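3.2 Reheating in shared kitchens

The second part of the study dealt with how residents of the Zustthorpe building reheat food. Each floor has one shared kitchen, and 157 residents agreed to keep a paper diary through August. They wrote down what they heated, the time of day, and whether they wiped the oven afterward. The diaries gave us 2392 entries, of which 1079 were for reheating a plate or bowl of leftovers.

Most entries were short. Residents wrote "soup" or "rice" and a time, and left the cleaning column blank. We treated a blank as missing – the instructions had not said what an empty box would mean. That left 838 reheating entries that could be used for the comparison in Section 4.

We asked residents to look at three places before closing the oven: the glass turntable, the floor of the cavity under it, and the door edge near the latches. Figure 2 shows a compact oven with a turntable and side-hinged door, the general type referred to in the diary instructions.
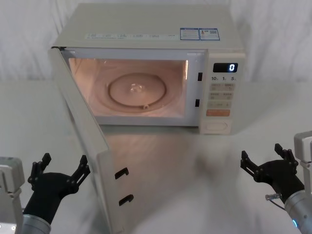 Kamlesh Uniyal
Lead author, Household Practices Group, Vergara

Figure 2. Compact white microwave oven with the door open. The round glass turntable is in place, the cavity is lit, and the display reads 0.

The turntable was the part residents mentioned most in their notes. Several lifted it out and washed it at the sink with their own dishes. The floor of the cavity came up much less often, and two residents wrote that they had never taken the plate out to look under it. Ridwan Ginting coded these notes by hand, using the list of cleaning tasks from the earlier Illari survey.

Latches and door edges were hardly mentioned at all. One resident on the top floor described using a toothbrush on them, but her entry was left out of the coding – she had moved away before the follow-up interview. The wording of the door question was changed for the second round of diaries.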